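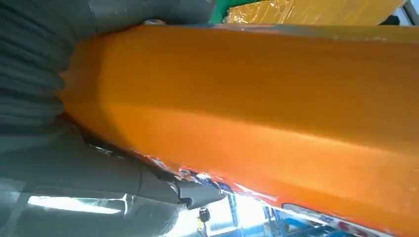 Santeri Koivisto has been building the same robot arm for two years, most of it on evenings after work and most of it in a shared workshop called Jallora. The arm is named Muver. It has a base, a shoulder, an elbow and a wrist, and all of those parts were finished by last winter. The hand has taken longer. One finger has a ribbed pad where it meets whatever it is picking up, and the ridges give a little under pressure, so a big orange thing with flat sides and rounded edges can sit between the fingers without being crushed. Koivisto says that part alone went through 20 versions.

He is not an engineer by training. He repairs dishwashers and dryers, and he started the arm after reading a build log by a woman named Raili Lahtinen, who had made one at her kitchen table. He wrote to her with a question about belts. She sent back four pages and a parts list.

"I thought I would be done by spring," Koivisto says. "I did not say which spring."

Jallora takes up the back half of an old print shop. Members pay by the month and get a shelf, a key and time on the machines. Koivisto's shelf holds two spools of flexible filament, a box of bearings and a coffee can of screws he has sorted more than once. His brother Vilho, who also has a key, wrote most of the software.

The first hand had hard plastic fingers. It could lift a block of wood and not much else. Anything round slid out, and anything soft got dented. Koivisto tried gluing rubber on the inside, then foam, then strips cut from a bicycle tube. The rubber held best but peeled off in cold weather, and the workshop is cold from November on.

The ribbed pads came from a talk with Ngaio Sheehan, who uses the bench next to his and makes molds for ceramics. She told him to stop adding soft things to a hard finger and print the soft part as its own piece. The first one tore along the layers. He changed the print direction, made the walls thicker and tried again.

"He kept bringing them over and squeezing them next to my ear," Sheehan says. "He wanted to know if I could hear a crack."

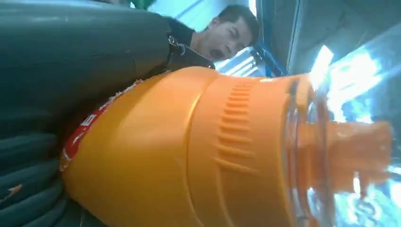
Photo: Muver wrist camera / Jallora

Bottles are a good test and a hard one. A plastic bottle is smooth, it gets narrow near the neck, and many have molded ridges in the side that are made for a human grip. The weight also changes with how full the bottle is. Vilho Koivisto set the program to close the fingers slowly and stop when the motor current goes up past a limit. The limit was too low for a full bottle and too high for an empty one, so there are now two settings, and he would like to get back to one.

The camera at the wrist was a late addition. It sits close to the fingers, so whatever the hand is holding takes up most of the view. It is useful for seeing how the pads meet an object, and less useful for finding the object in the first place. Bright windows are also a problem. The brothers have talked about a second camera on a post by the base, but neither has bought one.

The full cost so far is $525. Motors were the largest part of that. Koivisto got the bearings used from a store called Laitinen, and the control board is one he had left over from a 3D printer. The list he keeps has 53 lines on it, and it includes the parts that broke.

Jouko Rantala, who runs the machine side of Jallora, has seen a good number of arms get started there. Many stop at the elbow, he says, when the first motor turns out to be too weak and the builder has to take everything apart. Koivisto did have to change his shoulder motor. He did it over one weekend and lost the use of the big bench for going past his booked hours.

He plans to share the finger files in February, along with notes on print settings. A member of Irko, a smaller club across the river, has asked for them already and wants to put the pads on a different arm. Koivisto is fine with that. He has asked only to be told what breaks.

The next job is the cable that runs down the forearm. It rubs at the elbow when the arm folds all the way in, and he has been holding it in place with tape. After that he wants to redo the wrist so it turns farther to the left.

38 shares 6 comments

Get our workshop stories by email. You can unsubscribe at any time.

Contact us | Terms of use | All rights reserved | Back to top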